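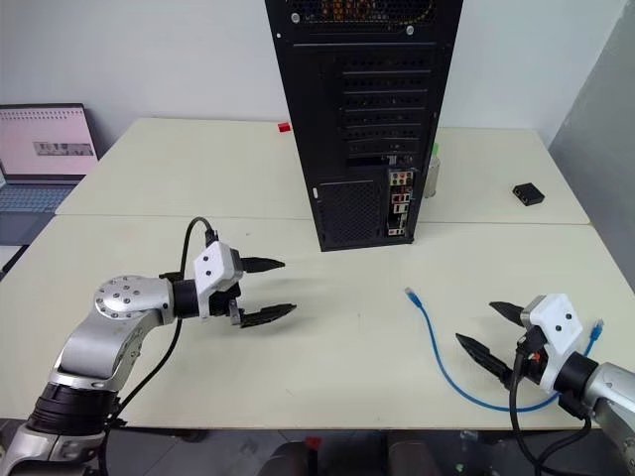
# Cable bench, Inach workshop – data card and notes for staff

Category: Docs / Workplace automation

This folder holds the recordings from the cable bench. The work is small: a blue Ethernet cable lies on the white table and must be put into a port at the back of a desktop computer. Two arms with serrated fingers do it. The project name is Tetteh.

## What is in the folder

- 821 recordings, one try in each file
- 600 of them are for training, the other files are kept for testing
- `notes.csv` – one line per recording, written by the person on shift
- `stops.csv` – 49 recordings which a person stopped by hand, with the reason

Please do not delete the stopped ones. Mizanur Siddiqui uses them more than the good ones.

## How one recording goes

The tower stands upright with the rear panel towards the arms, so the ports are in front. Both grippers begin open. The cable is put down in a loose loop, a little different each time, as a colleague would drop it. Small things may stand beside the tower, for example a plastic cup or a red block. Leave them where they are during the recording.

If the plug goes in, write `in`. If it touches the port but does not go in, write `touch`. Do not write `almost`, we had this word in the first weeks and every person understood it differently.

## What changes for the people

Before Tetteh, the bench at Studmont was a job for the whole shift: turn the tower, find the port, plug, test, unplug. Many of us had sore thumbs by the evening. Now one person watches the bench and does the checks which the arms cannot do, such as a bent pin or a loose screw.

I want to write also the other side. The watching is more tiring than we expected – your hands are free but your eyes are not. Naa Opoku asked for a change of person every hour and this is the rule since Mon 18 September. The three colleagues who moved from plugging to checking kept their pay grade.

The speed of a person is not recorded. The `person` column has only a shift letter, and the list of letters stays with the shift lead.

## Known limits

- One type of table and light-coloured walls only.
- Blue cable only. Grey cables will come in October.
- The labels are made by one person each, without a second reading.
- The Horkeo export tool cuts long notes in `notes.csv`. Open the original if a sentence stops in the middle.

## Contact

Questions about the files go to Mizanur Siddiqui, questions about shifts and breaks to Naa Opoku. If you find a wrong label, add a line in `corrections.txt` and leave the old label as it is.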